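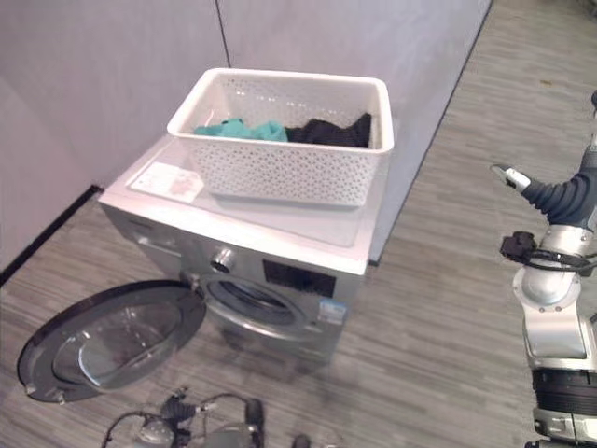
図3 扉を開けたドラム式洗濯機と、天板上の洗濯かご(衣類2点)。

3.2 洗濯前の仮置き場所

次に仮置きの問題。洗う前の衣類をどこに置くか。先行するGrabnerらの家事動線の調査では、床置き・椅子・機械の上の三つに分けているが、本稿では椅子を「その他」に入れた。該当がごく少なかったため。

対象はErkach地区の集合住宅、日誌の記録は全部で800件。このうち前面投入式の機種で、かごの位置まで書かれていたものが200件あった。残りは位置の記載なし、または上面投入式なので本節では扱わない。上面投入式は蓋が天板を兼ねるので、そもそも物が置けない。比較は別稿で。

200件の内訳をみると、天板の上が最も多い。図3のように、平らな天板の奥寄りにかごを置き、投入口は手前で開けておく形である。かごの側面は穴あきの格子、縁は厚め。衣類は青緑と黒の2点だけで、縁の上には折れた布の上のほうしか出ていない。このくらいの量だと中身の確認は上からのぞくことになり、横からでは色が分かる程度と思われる。

天板置きの利点としてよく書かれていたのは腰の負担。床のかごから取る場合、一枚ごとにかがむ。天板なら取るときは立ったまま、入れるときだけかがむ。ただし投入口が低い機種ではかがむ深さ自体は変わらず、回数が減るわけでもない。ここは日誌の書き手の実感と、動作の数え方とがずれている点で、Bachmannの指摘とも合う。

扉の開く向きも効く。図3の機種は蝶番が左で、扉は左手前に張り出す。床置きならかごは右側に置くしかなく、右が壁の家では置き場がなくなる。実際、右側が狭いと答えた世帯ではほとんどが天板置きだった。左右を入れ替えられない機種が多いので、設置の段階で決まってしまう話でもある。

小物の扱いについて。天板の手前の隅には紙の札のような細かい物が残りやすい(図3では左手前の隅に白い札)。日誌にも「レシートを置いた」「タグを取ってそのまま」といった記述が20件。かごを奥に寄せると手前が空き、そこが一時置きの場になるとみられる。運転中の振動で落ちたという報告も8件あったが、いずれも硬貨やボタンなど固い物で、紙類の落下はは記録がない。

なお床材との関係は今回みていない。縞柄のカーペットのような床と、タイル張りの床とでは、床置きへの抵抗感が違うはずで、日誌の自由記述にもそれらしい文はある。項目として聞いていなかったので集計はできず。4月の追加調査で足す予定。

かごの材質別の結果は表4に示す。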